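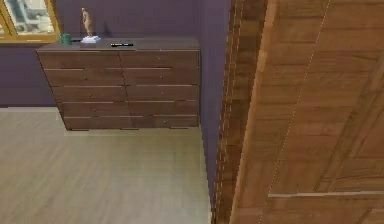

Why does a solid wood panel get wider in summer?

Wood takes in moisture from humid air, and its fibers swell sideways as they do. It hardly changes at all along its length.

Print this page | E-mail this page
Reading time: 3 minutes

Wood Basics, Handout 4: Wood and Water
Pusbridge evening course

This is my favorite week of the course, so please forgive the length! Once you get the hang of wood movement, half the odd habits of old woodworkers start to make sense.

Start with the living tree. Its wood is full of water, held in two ways. Free water sits in the hollow middle of the cells, and bound water is held in the cell walls themselves. When a board dries, the free water leaves first and the board just gets lighter. Shrinking begins only when the walls start to give up their water. That turning point is called the fiber saturation point, and you will hear me say it a lot.

Directions matter more than anything else. Along the grain, forget it. Across the growth rings (radial) there is some movement, and around the rings (tangential) there is a good deal more, often close to double. So a flat-sawn board moves more in width than a quarter-sawn one from the same log, and it also likes to cup. Look at the end of any board and you can guess which way it will go – try it on the offcuts in the bin before you leave tonight.

Moisture content, worked through

Weigh a sample wet, dry it in the oven until the weight stops dropping, weigh it again. Take the difference, divide by the dry weight, multiply by 100.

Our sample from February, a piece of ash from the Wuver yard, weighed 571 grams in the end. It had lost 153 grams of water in the oven, so:

153 / 571 = 0.268, or 26.8 percent

Note that we divide by the dry weight. People who divide by the wet weight get a lower figure and then wonder why their panel split.

What this means at the bench

A wide panel in a frame should float in its groove, with glue kept out of there. Tabletops go on with buttons or slotted screws. Drawer fronts made in a dry winter shop need a little extra gap at the top, and the ones made in a sticky August can be fitted tighter. Breadboard ends get glued in the middle only.

Finish slows all this down but does not stop it. Varnish the underside too! A board sealed on one face takes in water unevenly, and then it bows.

For next time

Read the Paulík chapter on drying, all 20 pages, it goes quickly. Measure the width of one board at home, write it down with the weather, and measure it again 14 days later. Bring both figures. Anyone with a Jedard meter, please bring that as well, as I would love to compare readings against the oven.

Print this page | E-mail this page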